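Kendis bench recorder, long-term review

We bought the Kendis in September to replace a homemade logging script that had been failing in new and interesting ways for 2 years. It's a box and a piece of software that sit between a pair of arms and your disk, and their one job is to save every demonstration with all the streams lined up. I have now recorded 3,548 episodes on it and kept 1,881, a ratio that says more about my teleoperating than about the product.

The good part first. Sync is excellent. Joint positions, hand positions and head camera all land on the same clock, and I stopped checking after the first month. The foot pedal (press to start, press to stop, long press to throw away) is the best thing in the package and feels like it came off a sewing machine. I have discarded some truly shameful grasps with it and felt very little.

Setup took an afternoon, most of it spent on the Flesada driver, which wants its config file in a folder that the manual spells two different ways. Support answered by the next morning with a third spelling. That one worked.

Labeling is where I start to grumble. You get one text field per episode and a drop-down of task names that sorts by date created, so with 154 tasks you scroll. And scroll. The Siriwardena plug-in adds search, and it's a bit cheeky that you pay extra to find your own work.
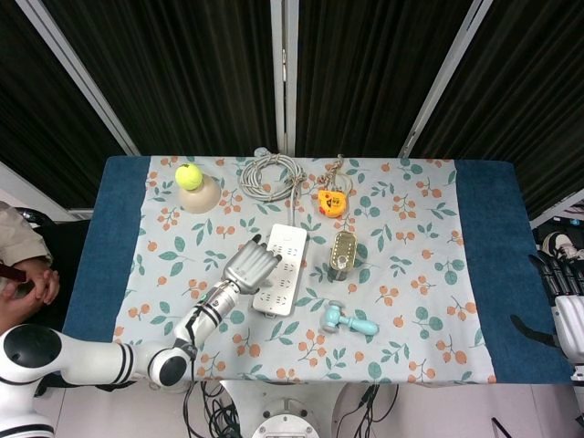
The scene notes are the feature I expected to ignore and now use every session. You type in what's on the table before you start, and the note follows the episode into the export. Mine for the power strip task reads "flowered cloth, strip on the diagonal, gray cable coiled behind, gold tin, blue toy hammer, tennis ball on upturned bowl" – a sentence I never expected to type for a living. Months later you can filter on "tennis ball" and get exactly those episodes back. Mestach's recorder, which I used before the script, gave you a checkbox marked "clutter."

Export is quick, the fan is loud, and the power button sits right where you grab the box to move it. Four stars. I'd give the pedal five if they sold it separately.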